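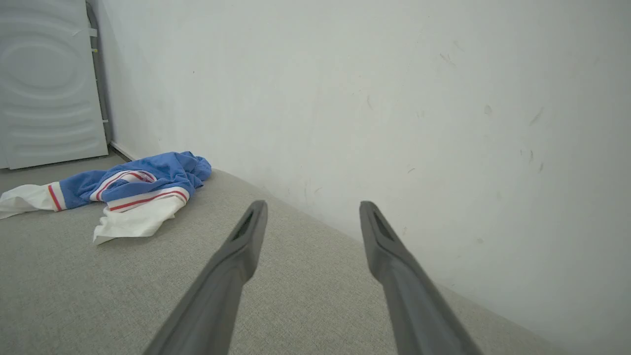 Gripper open, cloth to the left of the fingers.

Thursday, late

Up at 4.50, no point lying there. Toast over the sink. Submission on the scallop closure due in by five this afternoon and I still had the map section to fix, plus the bit about tow times that reads like I was cross when I wrote it. I was cross when I wrote it.

Rang Feder as soon as their office opened. They're putting in their own, separate from ours, and it says more or less the same thing except they want the whole of the northern ground left open and we only ask for the western edge. Asked if we could at least use the same boundary names. Long pause. They'll see. Processors always will see.

The closure itself, for the record, so I can find it later when I've forgotten the order of things. Draft notice came out in October. Shuts everything inside the Givham line for two seasons, based on the one survey, 307 tows, and most of those on the inside where anyone with a dredge could have told them the bed was knackered. Western edge got 16. Sixteen! And those came up all right, says so in their own appendix, table at the back in tiny print. So that's our whole argument really. Shut the inside, fine, no one will fight you on it. Leave the edge open with a meat weight rule and look again after one season.

Spent an hour getting that into a paragraph that didnt sound smug. Read it out loud in the kitchen. Took out "plainly". Put it back. Took it out.

Hosseinzadeh sent their markup at ten. Legal bill is going to be a shocker. They've moved the natural justice part to the front, and changed "ignored" to "did not address" all the way through. Fair enough. They also want a sworn statement from a skipper about what the edge ground has been like the past few years, which would have been nice to hear a fortnight ago and not on the day. Went down to the wharf in the ute to see who was in.

Blowing hard from the south-west, most of the fleet tied up. The Bultari was in, hatch off, diesel everywhere and a very bad mood aboard. Skipper said he'd sign if somebody else typed it. So I typed it, on my knees in the wheelhouse, laptop on an esky lid. Good stuff in it too. He keeps every logbook he's ever had, in bread bags, and he read me the weights off the page. Had to drive him to the chemist to get it witnessed. He bought cough lollies and gave me one.

Back by 1.15. Scanned it, crooked. Scanned it again.

Then the signatures. We'd got 40 names on the letter from licence holders, deckies and the two splitting sheds, and one wrote over lunch wanting off again – his brother-in-law works for the department and he's had an earful at home. Didn't argue. Asked the bloke from the slipway and he was happy to go on, so still forty. Retyped the list in alphabetical order, then found I'd put the Ms in twice.

Portal wouldn't take the file. Too big. Of course. Shrunk the maps until the depth lines went fuzzy, tried again, timed out. Third go it went through at 4.22 and I got the receipt number, 1,416, which I have written on my hand, on the calender and now here. Does that mean there are one thousand four hundred and fifteen ahead of us? Can't be. The rec fishers do have a form letter going around so maybe it can.

Sat in the car for a bit after. Rain on the roof. Didn't feel like much.

Fish fingers for tea, no shame. Phone went twice, once for the radio wanting a minute and a half for the morning bulletin. Said yes before I thought. Need to work out how to say "spatial resolution of the survey" in a way a person eating cereal would put up with. Something like – they checked the lounge room and locked the whole house. Might use that. Might sound daft at 6.40 in the morning.

Things for tomorrow:
radio, 6.40, find charger
send copy to Feder even if they don't send theirs
pay the Hosseinzadeh deposit, ask what "disbursements" is when its at home
return bread bags
ring the department and ask when they decide, they won't say, ring anyway
milk

If they sign the notice as it stands we've got some weeks to ask for a review, need to check how many, it's in the email from Tuesday or the one before. Too tired to look. Wind's dropping I think. Boats might get out on the morning tide.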